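Home | News | Events | Labs | Contact

Wrist cameras go head to head at Itberg
Wed 27 August | Reading time: 2 minutes
Print | E-mail

The automation lab at Itberg has spent the summer on a question that sounds small and is great fun to dig into: which controller gets the most out of a gripper camera? The two candidates are Zevon and Navaratnam, and both have now had a full turn on the same arm.

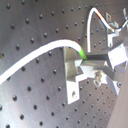
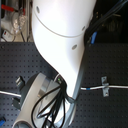

Shiuli Mridha, who runs the trials, wanted a test that would punish any lag between what the camera sees and what the arm does. Each controller has to bring the gripper in low over the breadboard and find its target by sight alone. The grid of holes gives the software a regular pattern to lock onto, and the white cables crossing it are a lovely challenge – bright, curved and easy to mistake for an edge. The team logged 1692 approaches in all, split evenly. Zevon was quicker off the mark, while Navaratnam settled more smoothly on the last stretch, and Mridha was delighted by how close they ran. "I had a favorite going in," she says, "and now I want to run the whole thing again!"

She will get her chance in October, when a softer set of gripper fingers arrives from Faltness and both controllers go back on the arm. Visitors are welcome to watch – ask at the front desk for the lab schedule.

Print | E-mail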